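In defence of the chair you sit up in

Our sitting room had a three-seater sofa in it for nineteen years, and in August we gave it away and didn't buy another. We bought two tub chairs instead. People have had opinions about this, so I will set out mine.

A sofa is sold as a place for a family to sit together. In our house it was a place for one person to lie down while the others looked for somewhere else. When friends came, two of them took the ends and the middle seat stayed empty, as the middle seat does, and my husband fetched a dining chair. We had given up more than two metres of wall to seat two guests. I measured it before it went: 2.1 metres, plus the side table that never fitted beside it and lived in the hall.

Two armchairs do the same job in less space. You can put a table between them that both people can reach. You can move one on your own to hoover underneath. If one is ruined you replace one. And they are easier to get out of, which I didn't care about at forty and do now.

The tub shape matters more than I expected. A wing chair is comfortable but it takes over a small room and you have to lean out of it to see who is talking. A low modern chair with wooden arms looks well in a shop and hurts after an hour. A tub chair has a back and arms in one curve, so you can sit slightly sideways in it, and most people do when they are talking. The seat should be thick and fairly firm. Press it with your fist before you buy. If you can feel the base, leave it.

My neighbour Yayra Aryee thinks I am wrong about nearly all of this. Her view is that a room without a sofa looks like a waiting room, and that children need somewhere to pile up. She has four children and I accept the second point. On the first, I think what makes a waiting room is chairs lined up round the walls with nothing within reach. A pair with a table in the middle reads differently. You know where the cup goes.

Then there is the colour. Everyone warned us off pale fabric. We had a dark brown sofa all those years on the grounds that it wouldn't show the dirt, and it didn't, and so it was never cleaned. When it was carried out into daylight I was ashamed of it. Pale upholstery gets looked after. I go over ours with a damp cloth and I notice a mark the day it is made. I would not choose it with a dog in the house.

I do allow one cushion per chair, in a plain colour a shade or two darker than the cover. More than that and your visitor has to hold them, or put them on the floor and then worry about them. Mansa Baidoo, who taught me upholstery at evening class, used to say that a chair which needs three cushions was built wrong. She was hard on piping too. She made us unpick it until it ran straight along the front of the seat, and I still look at that edge first on any chair.

The table should be small and round, on a single stem, so there are no legs to catch your feet on. Ours is 52 centimetres across and takes two mugs and a book. A bigger one would fill up with post. I would also keep a little bin down by the chairs. It looks odd for a week and after that the tissues and sweet wrappers stop travelling round the house.

We have had one evening with five people in the room and had to bring in three dining chairs. I don't count that as a failure. With the sofa we would still have brought in chairs.
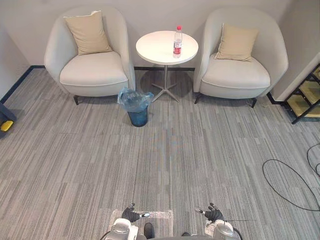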